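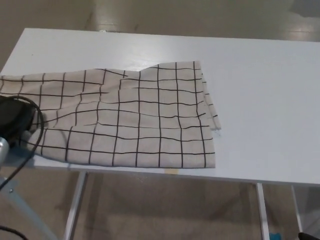

What is the difference between rake and a time charge?

Rake is taken out of each pot by the dealer. A time charge is a flat fee that every seated player pays at set intervals, whatever happens in the hands.

Week 2 handout – Card Room Operations
Instructor: Rajkumari Dubey

Terms to know
Cap: the most the house can take from one pot.
Drop: the chips collected at a table, counted at the end of a shift.
No flop, no drop: no rake if the hand ends before the flop.

Worked problem
The Liltis room takes 10 percent with a cap of $2. A pot reaches $40. Ten percent would be $4, so the cap applies and the dealer takes $2. Now do the same for a $300 pot and a $12 pot. Show your work.

Reading: Rastogi, chapter on small-stakes games. Skip the section on tournament fees – we cover that in November with Kamlesh Shakya.

We use cookies to remember your settings. By continuing to browse, you accept our cookie policy.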